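The snack shelf, round three

I have been putting off writing about the back room because every time I think it's finished I move something. But it's 24th April, I've had the same layout for nine days (a record!), and my sister keeps asking what I did with all the food, so let's go.

Quick recap if you're new. We took over the old prep room at Gavdale in November and I swore I'd keep it tidy. I did not keep it tidy. By the new year the chips were in a crate under the crackers, the crackers were on top of the paper towels, and I once bought a second jar of mustard while standing next to the first one. Radu found a bag of pretzels behind the door and we still don't know how old it was. We ate them. They were fine!

So round one was plastic bins. I bought a whole stack, labeled them all with my good marker, and hated them within a week. You can't see into them from where you stand, so everybody pulls out every bin and leaves the lids on the floor. Round two was hooks and baskets on the wall, which looked great for one evening and then one of the baskets came down with the oatmeal in it. I was sweeping oats out of the corners for days. There may still be oats.

Round three is plain metal shelving. I got mine from Sinport for $146, delivered, and it took me one cup of coffee and one pinched thumb to put together. The shelves clip in wherever you want them, and my big advice is to leave them loose for a few days before you commit. I started with mine too close together and couldn't stand anything tall on them without tipping it in sideways like a key. I moved one shelf up 4 inches and suddenly I loved the whole thing.

The other change is that I stopped packing things in. I used to line everything up tight, shoulder to shoulder, because it felt like I was using the space. Then you take one thing out, its neighbor falls over, and you're catching cans with your knee. Now the snack cans get a shelf with room between them and I can grab the one I want without looking. It does mean I can't keep 20 of them in the house anymore, and my jeans are probably grateful.

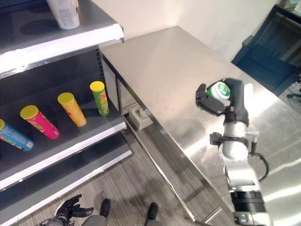
Nelu Jitaru

I'm very happy with the colors, I'll admit that – blue, pink, yellow-orange and green, all with those cheerful yellow lids. Against the dark gray shelf they look like a box of crayons. The steel table next door is still my favorite thing in the room for unpacking groceries, though it shows every single fingerprint and I've given up on fighting that. A wipe at night with a dish towel and we move on.

Still to do: the bottom shelf, which I want for drinks, and some kind of non-slip liner. Ekach has one that you cut to size with kitchen scissors and I've got a sample taped to the fridge, waiting for me to make up my mind. If you've used it, tell me whether the edges curl. Radu says they will, but he said that about the bath mat too.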